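수납장 문 처짐, 경첩 탓인가 집 탓인가

자취생활연구 게시판 > 가구/수리

글쓴이: 기울어진인생 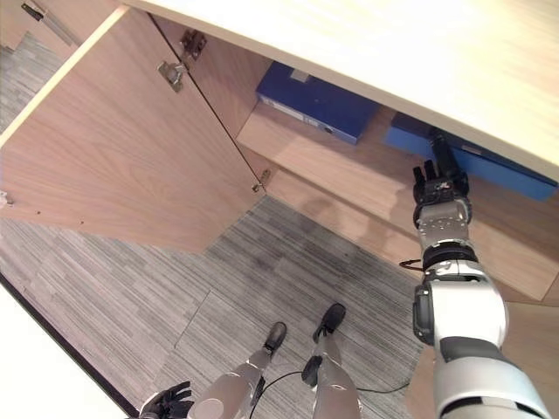 이사 온 지 두 달 됐는데 거실 낮은 수납장 왼쪽 문이 슬슬 내려앉습니다. 닫으면 오른쪽 문이랑 윗선이 안 맞아요. 차이는 2mm. 남들은 모른다는데 저는 현관에 서서 신발 벗으면서도 그게 보입니다. 한 번 보이기 시작하니까 밥이 안 넘어가는 건 아니고, 밥은 잘 먹는데 계속 보여요.

중고로 산 물건이고 전 주인은 "Hera 시리즈인데 튼튼해요"라고 했습니다. 검색해 보니 Hera라는 이름의 수납장은 세상에 꽤 많더군요. 설명서는 당연히 없고요. 경첩 나사를 조이면 되는 건지, 통째로 갈아야 되는 건지, 아니면 제가 포기를 배워야 되는 건지 의견 부탁드립니다.

댓글 14

드라이버한자루
숨은경첩이면 갈기 전에 조절나사부터 돌려보세요. 보통 몸통 쪽 판에 나사가 몇 개 있는데 하나는 문을 좌우로, 하나는 앞뒤로 움직입니다. 높이는 판을 고정한 나사를 살짝 풀고 문을 들어서 맞춘 다음 다시 조이는 방식이 많고요. 반의반 바퀴씩만. 처음 하는 분들은 꼭 두 바퀴 돌려놓고 문이 안 닫힌다고 글을 올립니다.

기울어진인생
두 바퀴 돌려봤습니다. 문이 안 닫힙니다.

드라이버한자루
네.

수평계신봉자
다들 경첩 얘기만 하시는데 바닥부터 보셔야 합니다. 가구 문 틀어짐은 몸통이 비틀려서 생기는 경우가 훨씬 많아요. 카펫이나 러그 위에 놓으셨으면 더 그렇고. 수평계 올려보고 낮은 쪽 발에 뭐라도 괴세요. 경첩은 그다음.

드라이버한자루
문이 두 달 동안 "슬슬" 내려앉았다잖아요. 바닥이 두 달 동안 내려앉았으면 가구가 아니라 건물을 걱정해야죠.

수평계신봉자
카펫은 눌립니다. 물건 채우면 더 눌리고요. 한쪽에만 책 넣었으면 한쪽만 눌리죠. 제 말이 틀린지 수평계 대보고 얘기합시다.

월세300에30
수평계 없으면 구슬 굴려보세요. 저희 집은 구슬이 현관까지 갑니다. 문은 그냥 포기했고 이제 구슬이 걱정입니다.

참나무아님
수평계님 말에 반쯤 동의하는데 중고면 나사 구멍도 의심해야 됩니다. 전 주인이 조였다 풀었다 하면 구멍이 헐거워져서 나사가 헛돌아요. 그럴 땐 나사 빼고 이쑤시개에 목공풀 발라서 구멍에 채우고, 마르면 튀어나온 부분 자르고 다시 박으세요. 하루는 두셔야 하고요. 저는 한 시간 만에 박았다가 처음부터 다시 했습니다.

Sanaa Ait Ali
한국어 조금 서툴러요, 미안합니다. 저도 같은 문제 있었어요. 우리 집은 Mosta 책장이고, 경첩을 새로 샀는데 구멍 위치가 안 맞았어요. 사기 전에 컵 지름이랑 문이 몸통을 얼마나 덮는지 꼭 재세요. 저는 안 재서 지금 서랍에 예쁜 경첩이 한 봉지 있어요.

기울어진인생
한국어 저보다 잘하시는데요. 재는 위치는 컵 안쪽인가요 바깥쪽인가요?

Sanaa Ait Ali
문에 파인 동그란 구멍의 지름이요. 경첩을 떼고 재면 제일 정확해요.

사포184방
나사 조절이니 수평이니 하지 말고 그냥 문을 떼세요. 저는 떼고 3년째 오픈장으로 삽니다. 먼지 좀 앉는데 먼지는 수평이 맞아요.

수평계신봉자
그건 해결이 아니라 항복입니다.

사포184방
항복하니까 편합니다.

기울어진인생
중간보고. 책을 왼쪽 칸에 몰아넣은 건 사실이었습니다. 반쯤 빼서 오른쪽으로 옮기고, 돌려놨던 나사 두 바퀴 되돌리고, 드라이버님 말대로 높이 맞춰서 다시 조였더니 윗선이 거의 맞아요. 둘 중 뭐가 효과였는지는 모르겠습니다. 고정나사 하나는 끝까지 헛돌길래 1,000원 주고 목공풀 샀고 이쑤시개는 오늘 저녁에 넣습니다.

드라이버한자루
높이 조절이 효과였네요.

수평계신봉자
책을 옮긴 게 효과였고요. 나중에 책을 도로 왼쪽에 넣어보시면 압니다.

기울어진인생
안 넣을 겁니다. 그런데 문을 맞추고 나니까 이번엔 걸레받이가 삐뚤어 보이네요. 이건 어느 게시판에 올려야 되나요?

월세300에30
걸레받이는 인테리어 게시판인데 거긴 분위기가 험합니다. 실리콘 얘기는 꺼내지 마세요.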